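Bench Surfaces: Notes for the Runton Workshop Day
Speaker: Kenneth Cairns

Print this page | E-mail this page

Open with the thank-yous. Farzana booked the room, Uwe found the projector cable. Keep it short, they want coffee.
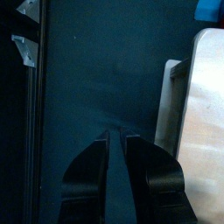
So - why spend a whole talk on what goes under the work. Ask who picked their bench covering on purpose. Wait. Enjoy the silence.

Dark colors: small pale things show up on them. So does every bit of lint in the building. You will become a person who owns a lint roller and has views on refills.

White: looks wonderful in March, on the day you lay it. Tell the tea story if time allows. Leave Marijke's name out of it, she'll be in the second row.

Shadows next. A dark top swallows them, a glossy one throws the lamp back in your face. Matte, please. Move the lamp before you buy another lamp.

Cleaning - three passes, same direction, then stop. Uwe disagrees and will say so. Let him have one minute.

Black frame against dark top: tidy to look at, hard on the knuckles. Pale brackets help you find the corner.

Questions. If there are none, ask Tuva about glue.

Contact: Runton workshop desk | Copyright Runton | Back to top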